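Why do movies keep adding theaters in their third week if nobody new is coming?

Asked by narayanan_s in Movies & Box Office
2019-09-05
3 answers

I follow the weekend numbers the way other people follow baseball, meaning loudly and with no money on it. This summer a little thriller called Skustard opened on 80 screens, did nicely, and went wider the week after. Fine. Then in week three it went wider again and the weekend total went down. Not a lot, but down.

My question is who decides this, and what do they get out of it? If I had a lemonade stand that sold less when I opened a second one, I would close the second one. Also, is "per-theater average" the number I should be looking at, or is that just what people quote when the big number is embarrassing?

Please no links to forty-minute videos.

Narayanan Sastry

Answer from Hema Kamath (marked helpful by 32 people)

I booked films for a seven-screen house for longer than I care to admit, so I can give you the view from the end of the phone where you get yelled at.

The distributor decides how wide they'd like to go. The theater decides whether to let them. In between there is a Monday of haggling, when last weekend's numbers are in and everybody pretends to be surprised by them. If something else on the schedule has died, a screen opens up, and a theater would sooner put in a movie with a pulse than leave the dead one running. So part of your week three expansion wasn't a vote of confidence in Skustard at all. It was a vote of no confidence in whatever was next door.

The other thing is that the first theaters are the good ones. A limited release starts in the big-city houses where people will line up for a thriller with subtitles in it. By week three you're into places like mine was, out by the tire store, where a good Tuesday was 9 people and one of them was my brother-in-law. Each new theater adds a little. Meanwhile the original ones are dropping because everybody nearby who wanted to see it has seen it. Add a little, lose a lot, total goes down.
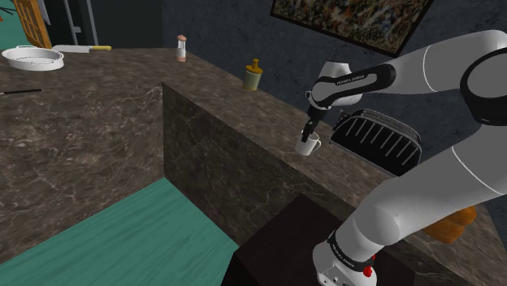

And if they hadn't expanded, the total would have gone down further. That's the piece your lemonade stand leaves out. Your first stand was going to sell less next week no matter what you did, so the second one is there to slow the slide.

As for what they get: the ad money is mostly spent by then, so an extra screen costs them next to nothing. A decent theater count also looks better when they go to sell the thing to streaming or TV. We once held Brelov for an extra month in March on one matinee a day, and I am convinced it was so a man in an office could say it had played for an extra month.

Per-theater average is useful in the first two weekends and a bit unkind after that. A movie on 7 screens will always look like a genius. If you want one number, watch the percentage drop from weekend to weekend and check it against whether the theater count changed. A small drop with a flat count is a movie people are recommending to each other.

Answer from matinee_mudaliar (marked helpful by 9 people)

What Hema said, but check whether you're comparing a holiday weekend to a regular one. Half the "mystery drops" people post here are a three-day weekend following a four-day one. I did this myself with Ernar and wrote four paragraphs on the collapse of the mid-budget drama before someone pointed at a calendar.

Also, "theaters" and "screens" are different counts. One theater can have it on two screens. The charts usually give you theaters, so if you got your 80 from a chart, it probably wasn't screens. Doesn't change the answer much but someone will correct you eventually so it may as well be me.

Answer from popcornledger

its all money laundering. also skustard was boring, the twist is the sister

Comment from narayanan_s on popcornledger's answer

I had not seen it yet.

Comment from narayanan_s on Hema Kamath's answer

Thank you, marking this one as accepted. It was the long weekend too, I checked, so Mudaliar gets partial credit. I'm leaving the lemonade stand in because I was fond of it.

Comment from Hema Kamath

Long weekends get everybody. If you keep a spreadsheet, give it a column for holidays and another for what opened against it. Mine had a third column for weather, and I used that one mostly for excuses.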